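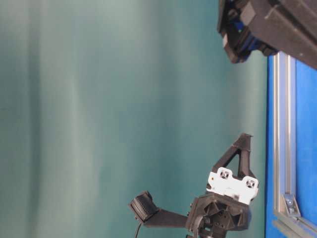
Figure 4. Corner bracket with its bolt, joining two grooved aluminum rails.

Section 4: Assembling the frame and routing the cable

This section covers the Pleline open frame, part 732, in the 400 mm width. If you ordered the frame pre-assembled from Protholm, skip to step 11.

Before you start

Unpack the rails, the corner brackets, the bolts and slot nuts, the cable and the bag of cable clips. Check them against the packing slip. Rails with dented slots should be set aside, as the slot nuts will not slide past the dent. Contact Protholm for a replacement before going any further.

Clear a flat surface larger than the frame and cover it with a plain cloth. Smooth out any large folds. The cloth protects the finish on the rails and keeps dropped nuts from rolling away. Do not use a towel or anything else with loops, which will catch on the cut ends.

You will need the hex key from the parts bag, a small square and a tape measure.

CAUTION: The cut ends of the rails can be sharp. Run a fine file lightly over each end and wipe off the filings before handling.

Assembling the frame

1. Lay the left and right bars on the cloth, parallel to each other, with the slots facing inward.

2. Slide the slot nuts into the inner slots of both bars. It is much easier to load all of them now. A nut that has been forgotten can only go in from an open end.

3. Load the top and bottom bars in the same way.

4. Set the top bar between the side bars. The side bars must extend slightly past the top bar at both upper corners. These short ends are where the hanging brackets attach in Section 6.

5. Place a corner bracket in the inside angle at the top left. Line up its holes with the slot nuts and turn each bolt in by hand until it just grips. Do not tighten yet.

6. Repeat at the top right.

7. Fit the bottom bar and its brackets, again finger-tight only.

8. Check each inside corner with the square, then measure both diagonals. The difference must not be more than 2 mm. If it is, push gently on the longer diagonal until the measurements agree.

9. Tighten the bolts a little at a time, working across the frame from corner to corner. Check the diagonals again.

10. Lift one corner of the frame a short way off the cloth. The opposite corner should stay down without twisting. If the frame rocks when you set it back, loosen the bolts, press all the rails flat and tighten again.

NOTE: Bolts should be snug. Overtightening spreads the lips of the slot, and a spread slot will no longer hold a clip.

Routing the cable

11. Keep the frame flat. Do not run the cable with the frame hanging or leaning on a wall.

12. Uncoil the cable completely and let it rest for a few minutes. A new cable keeps the curve of its packing and will try to spring back.

13. Open one clip and place it on the bottom bar, close to the lower right corner. Press until it seats.

14. Pass the cable through the clip, leaving the remaining length free beyond it for the connection in Section 5.

15. Bring the free end across to the left side. Let the cable follow a shallow curve above the bottom bar. It should not be pulled straight at this stage.

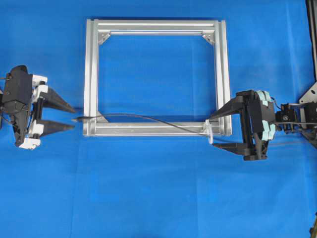 A reader comment left under the web version of this section: I put every clip on first and then tried to push the cable into them one by one, and by the far side I had a hump of spare cable with nowhere to go. The second time I did the right corner first and worked left, feeding the slack along as I went. Much better. I'd also say to leave the clips slightly loose until the end, because my first cable had a kink at the corner.

We agree with working from right to left. Do leave the first clip fully seated, however, or the cable will creep out of position while you are handling the other end.

16. Hold the cable close to its free end and take up the slack a little at a time. Stop when the cable sits near the bar without lifting the first clip.

17. Add the remaining clips, leaving 50 mm clear at each corner. The spacing between them can be judged by eye.

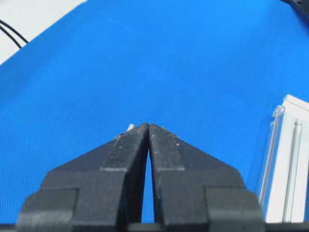 18. Press each clip down again and run a finger along the cable to feel for twists. Open the nearest clip to free a twist. Do not try to roll the cable while it is clamped.

19. Check that the cable does not cross a bolt head or lie over the cut end of a rail.

CAUTION: Never bend the cable sharply around a corner bracket. A cable that has been kinked should be replaced, even if the jacket looks undamaged.

If a clip will not stay in

Look into the slot for filings or lint and brush it out. Try the clip a short distance along the bar. If it holds there, the slot is spread at the first position. Clips that have turned white or chalky at the hinge have been opened too many times and should be thrown away. Purnell and Montoya clips do not fit this rail.

Go on to Section 5, Connecting the cable. Leave the frame on the cloth.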